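Whitewashing over old brick - leave a patch bare or cover the lot?
Posted by Parveen Naqvi, 2021-04-08

Hello all, long post, sorry in advance, I've been turning this over since January and my sister has stopped answering when I bring it up.

We took on the upstairs room at Michalski (the old button works, if you know Pustlow at all) and the walls were a mess of flaking cream gloss over brick. We stripped it back, and the brick underneath is a lovely red-brown in places and crumbly as cake in others. The plan was white everywhere because the room needs all the light it can get. Now I'm having second thoughts and want to keep some brick showing. Has anyone lived with a half-and-half wall? Does it look deliberate or does it look like you ran out of money?

bulness_bet
Ran out of money, in my opinion, but I say that with love! I had one in my last place and spent five years explaining it to visitors. The other trouble is dust. Bare brick sheds, and white paint right next to it shows every speck of it. If you do keep it, brush it down well and put a clear breathable sealer on, two thin coats, and don't let anyone sell you the shiny stuff.

Hedvig Hägglund
I'm going to disagree with Bet, gently. I think a stretch of brick between white surfaces is one of the nicest things you can do with a plain room, as long as the edges are clean. Ours is in Platosia and I wouldn't paint over it for 1,000 dollars. What matters is where you stop. Finish the white at something real, a corner or a pier or a door frame, and it looks like it belongs there. Stop in the middle of a wall and, well, then Bet is right.

oldmortar
Before anybody paints anything, what's the mortar? If it's lime and you seal it with regular latex you'll trap the damp and it'll blow the faces off in a few winters. I had a quote of 1,775 to redo one gable after the previous owner did just that.

Parveen Naqvi
Lime, I'm fairly sure, it's soft and sandy and I can scratch it out with a key. We bought a mineral paint for that reason, 269 for the big tub, which made me wince a little. Hedvig, thank you, that's the encouragement I was after. I've hung a black-and-white picture up on the white part to get a feel for it, in a frame, and I like how calm it looks with the brick lower down.

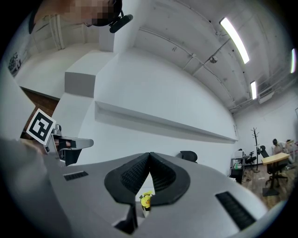
So I'm leaning toward keeping that section and giving the rest a second coat before the summer. What I can't settle is whether the picture wants company. My sister says a whole row of them, I say one is plenty, and we've gone back and forth on it over more dinners than I'd like to admit.

bulness_bet
One! But hang it a hand lower than you think. And fine, I'll come around on the brick if you promise to seal it.

Hedvig Hägglund
I'd go with your sister on this, a row would be lovely. Same frames, though, or it gets busy. Is the sealer going on before the second coat of white or after?

oldmortar
After. And test a corner first, some of them darken the brick a lot.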